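4.3 Wrist camera registration (Flanow 2, both hands)

Do this after any camera has been remounted, bumped or "just nudged a little". Allow 90 minutes the first time. The Prajapati solver needs far less, but you aren't the solver.

1. Put the arms in hold mode and start the viewer. Keep your own hands out of reach of the fingers.

2. Check that the fingers and some of the forearm show in the wrist view. The self-mask is built from both. 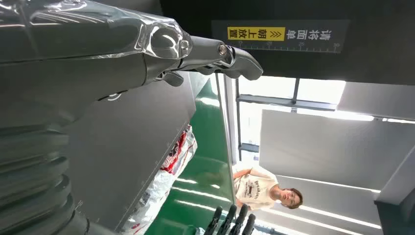 Do I need to clear people and clutter out of the background first?

Only if they move. The solver throws out static background on its own, but a colleague wandering past with a coffee will be treated as geometry.

3. Set image rotation in the Camera tab. The viewer shows the raw stream, whichever way up it arrives, and the planner believes whatever you type here. Enter the rotation for each camera separately.

Caution: do not copy values from one wrist to the other. Lalit Bhardwaj did, and the planner spent November reaching politely for the ceiling.

4. Capture 300 poses at the default speed. Fewer than 250 and the solver will still return an answer — with great confidence.

5. Open Mask Review. Glossy surfaces throw highlights that the segmenter likes to call edges. Raise the specular threshold to roughly 200 and run it again.
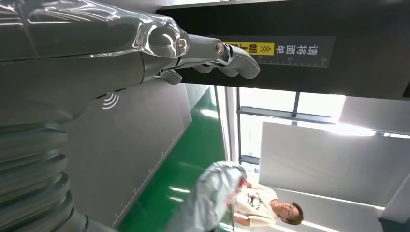
6. Save the profile under a name someone else could understand. "final_final_Akash" is taken.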